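Getting the house ready for a big blow

We get three or four proper storms a winter out here at Pirside, and after the last one took the power out for 7 hours I started keeping a list on the inside of the pantry door. Most of it is dull stuff, but it works for us.

First job is the washing. I run a load as soon as the warning comes through, even if the basket's only half full, so we've got dry socks and towels if the electric goes. Pick a short programme and get it all on the airer straight after. Lachlan puts his on at bedtime and then wonders why it smells like a pond!
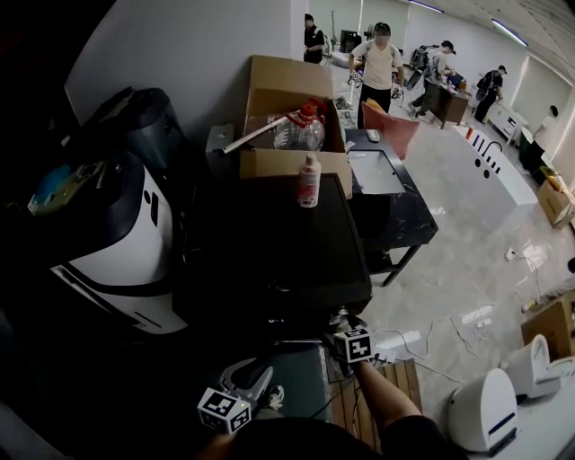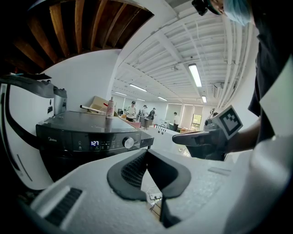 Next, water. I fill two big pans and the kettle, and if it looks really nasty I put a few inches in the bath for flushing. Lids on the pans, please – I've fished a moth out before now.

Then I go round outside. Anything that can fly, will (our recycling bin once ended up at the Mahuika turn-off, a good walk away). I lay the garden chairs flat behind the shed and tie the gate with an old dressing gown cord, and I scoop the leaves off the drain by the back step. Marama Kingi next door taught me to do that with a dustpan and it's so much quicker than a spade.

Torches live in the drawer under the bread bin with spare batteries taped to them. Charge the phones early, turn the fridge up a notch colder and then keep the door shut. An unopened fridge is usually fine for 4 hours or so.

Draughty door? Roll up a bath towel, pop it in a pair of old tights and shove it along the bottom. Ours has been there since April and I keep meaning to make a nicer one.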